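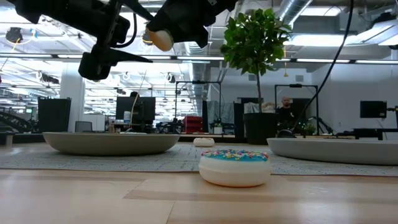

Donuts, two dishes and a runner, with both arms over the table.

Hello again! A few of you asked what I get up to in the lab since I moved over to the Gurnance project in June, so I've started a little gallery page. My job is teaching a pair of robot arms to do table things, and I do it by remote control – I hold two handles, I move, the arms move, and everything gets recorded so the software (we call it Cuta) can learn from it later.

The donut task is my favourite so far. They're toy ones, sadly. The blue icing one with the sprinkles is easy to spot on the monitor, while the plain pale one is a proper nuisance against a light runner. You pick up a donut, pop it in a dish, let go, go back to the start, and do the whole lot again with everything shuffled about a bit. A good session is 60 goes. Our running total on the Gurnance tasks is 3,437, and my wrists can feel a fair few of those!

Csaba Vida showed me how to do it on my first morning and made it look like buttering toast. I was all over the place. The trick (his, not mine) is to come in slowly and stop for a moment before you close the gripper, otherwise the donut skids off and you're chasing it round the dish. Athina Tsoukalas goes through the recordings afterwards and throws out the messy ones, and she's stricter than he is – she binned three of mine before lunch for wobbling.

Cups and saucers are next on the list, and I'll add those pictures once I've had a practice.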